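Home | Guides | Grippers | Cameras | Downloads | Contact

Setting Up and Comparing Two Handheld Grippers

April 28, 2022
By the Ondlow bench team 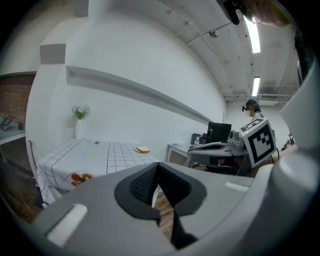

Section 4. Before you start

I wrote this section after a lot of evenings spent swapping finger pads, so please read it through once before you pick up a screwdriver! It covers the Draltel handheld gripper with either the stock pads or the softer Sinaga pads, plus the wide-angle camera on top. You'll want 2 grippers if you plan to compare pads side by side (you can do it with one, but you'll be changing pads all day and you'll start to hate it).

You'll need a table you can walk around, a checkered tablecloth if you have one, a slice of bread on a small plate, and the printed marker that came in the box. I like a cloth with thin grid lines. The lines bend a lot toward the edges of the wide lens, and that makes it really easy to spot when the camera has shifted between runs.

CAUTION: Keep hair, sleeves and lanyards away from the fingers while the gripper is powered. The fingers close faster than you expect the first time.

4.1 Fitting the pads

1. Switch the gripper off and open the fingers all the way by hand. They should slide without any grinding.

2. Pull the old pad straight off. The Sinaga ones come away with a pop, and the stock ones need a bit of wiggling.

3. Wipe the seat with a dry cloth. No cleaning spray, please! I tried it in February and the next pad slid around for a week.

4. Press the new pad down until the rim sits flat all the way along. The notch has to open away from your hand. If you've got it backward you'll notice right away, but only after you've dropped something.

5. Squeeze and release the trigger 50 times with nothing in the grip. It's dull, I know. New pads settle a little during this and your first readings will be off if you skip it.

Note: Write the pad type on a bit of tape and stick it to the handle. With two grippers going, I mixed mine up and lost a whole batch of results.

4.2 Lining up the camera and marker

1. Fix the camera to its mount and tighten the screw with your fingers only. A driver will crack the plastic.

2. Attach the square marker to the side of the gripper and check that it's flat. A curled corner gives you a position that jumps all over the place. Leave the white border on, by the way. I trimmed one down once to make it look tidy and the tracker lost it completely.

3. Start Dremimach on your computer and open the live view. You should see the finger pads low in the picture, with the room past them. If you can't see the pads at all, tilt the camera down a notch.

4. Set the exposure to 3000 on the slider, then nudge it if your ceiling lights flicker in the preview. Tube lights are the usual culprit.

5. Hold the gripper still and press Save Zero. Then walk once around the table and come back. If the position on the screen hasn't come back with you, go back to step 2.

Error 1994 at this point means the program has found a camera but no marker. Turn the marker toward the second camera, wait for the green dot, and try again. You don't need to restart.

4.3 Your first comparison

1. Put the plate near a back corner of the table. Reaching across the cloth shows up a weak wrist joint much sooner than grabbing something right in front of you.

2. Pick up the bread with the first gripper, lift it clear of the plate and set it back down. Go slowly!

3. Do the same with the second gripper, from the same spot on the floor. I stick a piece of tape down to mark where my feet go.

4. Save both recordings under the pad names, then swap the order and repeat.

Bread is my favorite test piece, and I'll happily argue about it. A hard plastic block tells you whether a gripper can hold on, but bread tells you how hard it's squeezing, and you can see the dents afterward. Use a fresh slice when the crust starts to crumble, and keep the crumbs out of the finger slides.

CAUTION: Don't hang the gripper by its cable between runs. Lay it on its side with the camera facing up.

When you're done, take the pads off and store them flat. Changing the trigger spring is covered in Section 5.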